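Killholm Linen Services, Torkport plant
Now hiring: Task Demonstrators (full time and part time)
Posted 2020-05-24

We wash, dry, fold and deliver bedding for guesthouses, clinics and student housing all along the coast, and we are looking for people who are good with their hands to help us teach machines how to do some of it. If you have ever made a bed in a hurry, run a laundry room, worked a folding table or kept a big family in clean sheets, please read on!

What is changing here

In February we opened a practice area at the Torkport plant, on the other side of the doorway from the sorting hall. The project is called Jurkemen, and it is the biggest change to our working day in years. The aim is to have robots take over the parts of the job that wear people out, mainly lifting wet loads, shaking out flat sheets and reaching across wide beds over and over. The controls come from our engineering partner, Ristić, and the know-how comes from our floor staff, which is where you come in.

Nine people from the folding line have moved into the project so far. They still belong to the linen department, they keep their seniority, and they go back to the line for two weeks every season so they don't lose touch with it (they asked for that, and it was a good idea). Folding jobs will change over the next few years and we would like the people who do them now to have a hand in how. We have put it in writing that no current employee will lose hours because of Jurkemen while the project runs, and the same goes for anyone hired through this ad.

What you would do

You would carry out ordinary household and laundry tasks with a hand-held gripper, a tool with two fingers that you work yourself, while the system records how you move. Spread a quilt. Pull it straight. Turn down a corner. Load a washer, empty it, move a basket, pick a sock up off the floor. Then do it again a little differently, because a robot that has only seen one way of doing a thing gets stuck very easily. A full-time demonstrator records 800 runs in a normal month. Some are ten seconds long and some are several minutes.

You would also tell us when a task is silly. Our best changes so far came from people saying "no one who does this for a living would start from that side," and the task list was rewritten that same week. The list now has 305 tasks on it, and new demonstrators are expected to add to it.

Who we are looking for

Steady hands and patience matter most. You should be comfortable standing for most of a shift, with breaks, and able to follow a written task sheet in English. No computer background is needed. Left-handed applicants are very welcome, as we are short of left-handed recordings. Experience in hotels, home care, laundries or cleaning is a big plus and counts toward your starting pay step.

Where you would work

The practice area is set up like rooms people live in, so expect clutter. One corner has a bed with a light-colored quilt and a gray upholstered headboard, with two white washing machines nearby and bags and boxes sitting on top of the closer one, and you would learn to work around all of that with the gripper in your hand. The room gets rearranged often. It is warmer and much quieter than the sorting hall, and you can hold a conversation in it, which the line staff who moved over mention a lot. 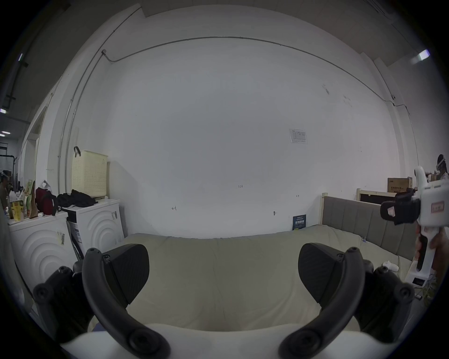
Pay, hours and training

Full-time pay is 663 a week before tax, with part-time shifts paid at the same hourly rate. Everyone gets a one-time payment of 2,000 after completing the first six months. Day shift is 7:00 to 3:00 and the late shift is 2:00 to 10:00. Training takes two weeks, fully paid, and the people training you will be former folding line staff.

How to apply

Write to the hiring desk at the Torkport plant or stop by the front office between 8:00 and 4:00. Tell us what work you have done with your hands, paid or unpaid, and which shift you prefer. A resume is fine but not required. We invite everyone who fits to a two-hour paid tryout where you can pick up a gripper, try a few tasks and talk to the crew without a manager in the room. Bring flat shoes.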